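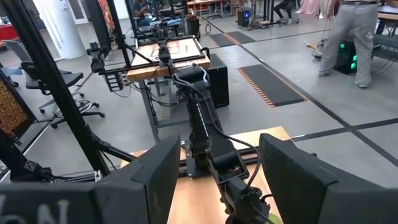
A black arm bolted to its wooden table, with a second station behind. Photo: Struan Innes

Kit watch: the Gromidard bench lease

Several readers wrote in after the December issue to ask whether we'd looked at the Gromidard lease, and two of you wanted to know if you should sign before the price goes up. We've looked. My short answer is to hold your signature for now, and if the price goes up in the meantime, let it.

For anyone who skipped the flyer, Gromidard is a tabletop setup sold by Estlow to small packers, food co-ops and teaching labs. You get black arms with two-finger grippers, a small camera at each wrist, a framed table, a computer, and a service called Zulside that trains the arms on your own items. You or your staff guide the arms through a job a number of times, the recordings go off to Zulside, and a few days later you get back a file that is supposed to do the job alone. The lease is $1,853 a month with a $3,000 setup charge. Arms, training and phone support are all in that price. Replacement finger pads aren't, and I'll get to those.

Greer Gunn and I spent two long days at the Jardine demo site, where Estlow keeps several stations going on one concrete floor. Struan Innes came for the second day and took the pictures. Clementina Torres ran our sessions for Estlow. She was patient with us and a good deal more frank than the flyer, and some of what follows is to her credit even where it doesn't flatter the product.

Start with the claim in large type, "Teach it by lunch." We began teaching at nine. The job was one of Estlow's own: pick a piece of fruit off the table, set it on a plate, then go on to the next piece. By lunch we had recorded 60 passes. We had not taught it anything, because the training happens elsewhere and our file wasn't ready until after we'd gone home. What we saw running in the afternoon was a file Clementina had prepared the week before, on the same table and with the same kinds of items. I asked if that was usual for visitors and she said yes. Fine, but a buyer who comes away from that visit believing they taught the arm before lunch has been given the wrong idea, and I'd guess a fair number do.

The prepared file ran well as long as things were put where it liked them. Greer, who has packed fruit for a living and has opinions, kept moving them. A pear on its side was fine. A pear standing up close to another item was a coin toss, as the fingers are wide and blocky and need room on both sides of whatever they're closing on. Anything with a thin edge went over about as often as it went up. After each miss the arm would go back to its start position and try the same thing again in the same way, and it would have gone on doing so all afternoon if somebody hadn't reached in and moved the fruit.

Estlow's answer is more recordings. That may well be right! I've seen other kits get better with more passes, and I'd expect this one to. But the lease covers a fixed allowance of training runs per month, and each change to the job uses one up. Add a new item and that's a run. Swap the basket for a deeper one and, according to Clementina, it's safest to count that as a run too. I asked for the price of extra runs and was told it was "by conversation." I don't like prices by conversation.

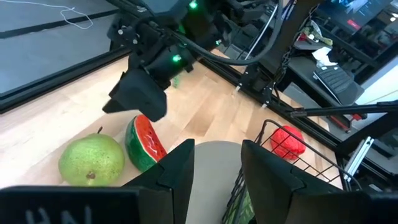
Having two arms share a table is the part of the pitch I was most curious about, and it's the part I came away least sure of. In the brochure they hand items back and forth. On the bench they mostly took turns. One would wait, hanging over the table, while the other reached, and the waiting was long enough that Greer started unwrapping a sandwich during it. We timed one full cycle at 77 seconds from first reach to both arms at rest, for an amount of fruit that a bored teenager would clear in ten. You can argue that the arms don't get bored and can work through the night. You'd want somebody on hand through the night, though, for the reason in the paragraph before last.

The wire basket gave it the most trouble. Reaching in over the rim was all right, but when the fingers came up they'd sometimes hook the mesh and bring the basket along. Clementina stopped the arm each time before anything got bent, and the stop itself is quick and easy to reach. Credit where due. She told us most customers switch to solid bins within the first month. If that's so, it ought to be in the setup guide, which has a basket on the cover.

Now the finger pads. They wear. Everybody's do, and I wouldn't mention it except that the ones on this kit seem to be a shape only Estlow makes, and the lease says you void support by fitting anything else. I asked how long a set lasts and got three different answers from three people in the same building. Put down a figure you can live with and double it.

Tín La, who handles Estlow's customer accounts, called me back after the visit with some replies. I'm passing them on as he gave them. The "by lunch" line refers to recording only and the wording is being looked at. Extra runs will have a published price, no date given. The two-arm handoff "is improving with every release." The floor space in the brochure is for the table alone, without the computer or the room you need to walk around the frame. On that last point, measure before you order. The stations at Jardine had a lot of open floor between them, with tape marking off the lanes, and I can't picture one fitting in the back of most of our members' shops without something else moving out.

I also put the question of the recordings to him. Those wrist cameras see past the table. They see whoever is sitting at the next desk, and the monitor on it, and whatever was left lying there. All of that goes to Zulside along with the fruit. Tín's reply was that customers can ask for recordings to be deleted after training. I asked whether that's in the contract. It's in a separate policy, which Estlow can change with thirty days' notice. If you have staff in the room, ask for it in the contract, and tell the staff before the first recording.

Štefánia Gajdoš read a draft of this and thinks I'm being hard on it. She runs a teaching lab and makes the case that for students the kit is worth having exactly as it stands, misses included, since working out why an arm knocks over a pear is a decent week of class. I can see that. She also pays the academic rate, and has a room full of people who want to stand there and fiddle with it. If that's you, the lease looks a lot better and you should call her, because she's used two of the competing kits and I haven't.

For packers and shops, I'd ask Estlow for three things before signing. One is a demo on your own items, trained from scratch, with you present when the file comes back. The next is a written price for extra runs and for pads. And get a way out after the first quarter without losing the setup charge. Tín said the first could be arranged "in most cases." On the other two he's checking.

We still have our own file from the first day, the one trained on our recordings, and Clementina has offered to run it with Greer on a return visit. Results next issue if it happens. If you already have a Gromidard on lease, at any stage, please write in with how many runs you used in your first month and what you've spent on pads. Names left out if you'd like.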